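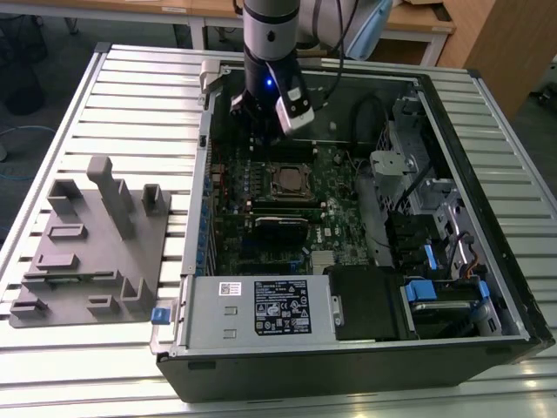
Open day at the Bromarlow site in January, cell 2: what limits the cycle time on PC disassembly?
I went on the afternoon tour and have a question the guide passed over. The demo cell works on a desktop tower lying on its side on a slotted aluminum table, side panel off, with the arm reaching down into the case. A sensor or camera module is clamped to the wrist and angled toward the interior. The handout gives 124 seconds for the memory task and 29 seconds for the drive carrier. Why is memory so much slower? The carrier looks like the bigger job.
Posted by R. Malhotra

Jeferson Rocha
I work on a similar cell at Nelent. Travel is a small part of it. Memory modules need a force-limited approach – you search for the latch, press, confirm release, then pull straight up along the slot. Each search is slow on purpose, and it is repeated at both ends of every module. A drive carrier has large plastic tabs, often colored (blue on that tower), and they tolerate a millimeter or two of error. One look, one squeeze, one pull. If you want to compare cells, ask for the force limit and the number of retries allowed. A cycle time without those two values tells you little.

suno_bench
Probably the camera. Ours took 400 ms per frame until we changed the lighting.

Jeferson Rocha
400 ms does not explain a gap of 95 seconds unless it takes a very large number of frames. Lighting does matter for finding black latches on black slots, though.

tk_fixtures
Same tour, morning group. They said the memory routine has 4,000 logged runs and the speed cap from the first month was never raised. I would ask about that before blaming hardware.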